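Cup stacking, week 2

26/01/2024

Quick one because I have to be out of here by six and the table still needs clearing.

So the arms work. Both of them, mostly. Left one is solid now. Right one still has the drift in the wrist I was moaning about in October, and I've tightened everything there is to tighten, so next suspect is the cable mount. Ghazal Heydari thinks it's software. We have a coffee riding on it.

Finally got rid of the bare tabletop too. Every time a finger touched down it made a horrible squeak and the cups skated off. Cardboard fixed it. Big flat sheets, white tape over the seam, zero dollars. Should have done that before I spent an evening looking at rubber mats online. The seam does catch a cup rim once in a while if you drag across it, so I keep the stacking on the near side.

Cups: the clear-ish plastic kind, upside down, two on the bottom and one on top. Sounds like nothing. They weigh so little that if the fingers close even a bit off center the whole thing walks sideways. I started with the grip force way too high and crumpled a bunch of them. Turned it down, then down again, then the cup slid out. There's a window in the middle and it's small. 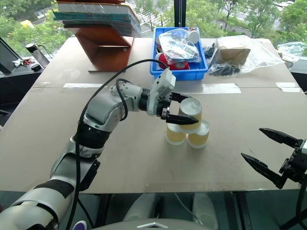 Left arm at the top cup. Excuse the pile of junk at the back.

What changed since the last post:

New approach path. The gripper used to come straight down and clip the rim. Now it comes in low from the side and slows way down for the last bit. Ugly to watch but it doesnt knock things over.

Cable on the left arm has a lot more slack. Before, it pulled tight at full reach and tugged the wrist. Now it makes a big silly loop over the table. Fine. Will clip it properly later (I said this in October as well).

Logging. Kustent, my little script, now saves every try with the joint positions. It's at 3,065 lines of log and I have read almost 221 of them. Somebody should write a thing to read it for me. Probably me.

Best run so far is 7 good stacks in a row, then the right arm wandered and took out the lot.

Still to do: swap the cable mount on the right arm, try heavier cups to see if the drift matters less, and find the small hex key, which was on the desk and now isnt. If you're at Kutside and you borrowed it, please put it back, no questions asked.

More when the mount shows up. Got to run.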